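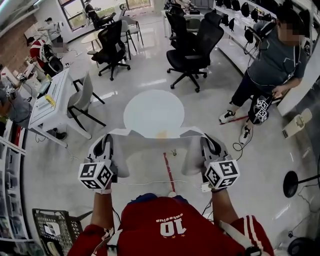 Big head, flat on the floor, May. Red line below it, headphone shelf on the right.

Notebook, silhouette job, continued

Start 9:10. Coffee machine descaling itself, so technically start 9:40.

The head is cut. I'm calling it a head because Johannes calls it a bust and the client's email calls it "the listener." Round top, wide shoulders, no neck worth mentioning. It looks like the person you get on a website before you upload your photo, only large enough to trip over.

Purpose, for whoever picks up this book next: Tanui want a flat white figure for their listening corner, mounted on the wall, with a pair of headphones hung on it at ear height. Paper mock-up first, board later. They have asked whether it could be "friendlier." It has no face. I wrote back that I would look into it.

Stock. 230 gsm white from the Nindent roll. It was rolled tight and remembers it. Left overnight under the big cutting mats it came out flat enough to trace, with a slight opinion at the shoulders. The 120 we tried last week creased if you looked at it, so no more of that.

Cutting. Traced the round part with a string and a pencil, which is how they did it in school and still the only method that worked. Shoulders done freehand from Nerea's sketch. First cut wandered on the left shoulder. Trimmed it, then trimmed the right to match, then the left again. The figure has lost some width since the drawing. If anyone from Tanui asks, it has been to the gym.

Do not use the orange-handled scissors. Somebody has been at tape with them.

Floor. This floor is glossy and paper slides on it like a tray on ice. Good for shifting the head without lifting, bad the moment somebody walks past at speed. Tried low-tack tape at the corners, but the figure hardly has corners. Two small tabs under the shoulder edge held it for the tracing. Peeled them slowly afterward and got a fuzzy patch at one of them. Underside, so officially it didn't happen.

The red line stays. It is my baseline for viewing distance and I'm tired of measuring it again. Johannes asked if it could come up before visitors arrive. It can come up when the board version is signed off. I have written DO NOT PEEL on a sticky note, and the sticky note has been peeled.

Looking at it. A shape this size can't be judged standing over it, because the shoulders come toward you and the head goes small and far away. Everyone who leaned over it said the head was too small. Nerea then climbed the stepladder and said the head was fine. Held it up on the wall for a minute with four hands and a lot of breathing: the head is a touch too big. So three verdicts from one piece of paper. Going with the wall, as that's where it will live.

Change for version two: take the circle in by 6 mm all round and leave the shoulders alone. I mean it about the shoulders.

Headphones. Took a pair off the long shelf to try against the cutout. Black on white reads very well, from the far end of the room too. The band wants to sit higher than the curve lets it, so there will be a gap at the crown unless the board version gets a small peg. Nerea suggests a peg at each side. I suggest one at the top. We have agreed to make both and argue later, with props.

Please hang them back on the shelf with the cups facing the same way. There is a system. It's my system, but it is one.

Light. Tested under the 4000 K lamps. White paper on a shiny floor throws back a glare that makes the edge vanish from certain angles, and toward the window it picks up a faint green from the plants outside. On the wall the green goes away. Not a problem for the client, but don't choose paint samples down there. I did, last year, and we all remember the corridor.

Room. The chairs need a home. They drift out into the middle during the day and the floor space shrinks to match. I would like the area from the desk to the red line clear while we are tracing. Cables too, where they can be. I stepped on one backing away from the head to admire it.

Johannes wants to know if we keep the mock-up after the board arrives. I vote yes. It can go in the plan chest, if it's folded. It can't be folded. Behind the plan chest, then, with the Zonik arch and the other things we are definitely going to use again.

To do
Redraw circle, 6 mm in. New blade before cutting.
Ask Nindent if the 230 comes in flat sheets. Ask nicely, we owe them for the roll.
Peg samples: Nerea two at the sides, me one at the top.
Reply to Tanui re friendlier.
Sticky note, again. Larger.

16:50. Slid the head over to the wall for the night. Someone has penciled a small smile on it, very lightly, near the chin. Leaving it in for Tanui.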